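Navska hand-held gripper set, reviewed after 11 weeks at Trevow
June 10, 2020

I'll admit I was the grumpy one when the Navska set came. My job at Trevow used to be packing and sorting bags and clothes, and now I spend most of my shift showing a robot how it's done, with a gripper in each hand instead of my own ten fingers. So take this as one worker's opinion (a slightly stiff-shouldered worker, but a much happier one than in November!).

The grippers themselves are lovely to hold. The jaws follow your squeeze closely, and you stop thinking about them after a day or two. Bags with straps are still the hardest job we have, and I'd tell any newcomer to start with something simpler.

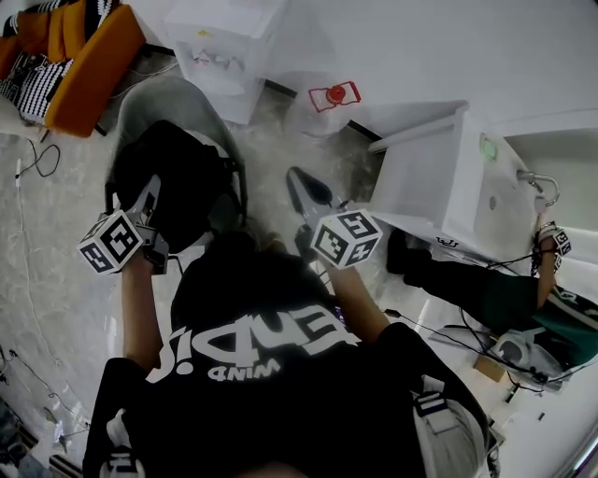
Two grippers, one black bag on the chair.

Clothes are another story. I had expected to hate them, and now they're my favorite part, all that floppy fabric. Our old Piltine pair dropped sleeves constantly; these hold on.

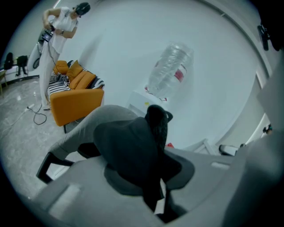
Black and gray fabric at the gripper, orange sofa behind.

My complaints are the cables, which get everywhere, and the price: $317 for a spare pair of pads is a lot to ask. The carrying case, at $145, I'd skip.

As for what it has done to the work, well, we talk more. One of us handles the things, another stands by with the controls, and we swap before anyone's arms give out. 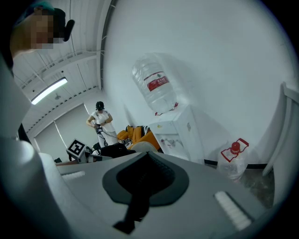

I lift less than I did and I think more, and I do miss the quiet of just packing. There are 18 of us trained on it now, and the Petrenko site is asking for a set too. Four stars from me, and a fifth if they ever sort out those cables.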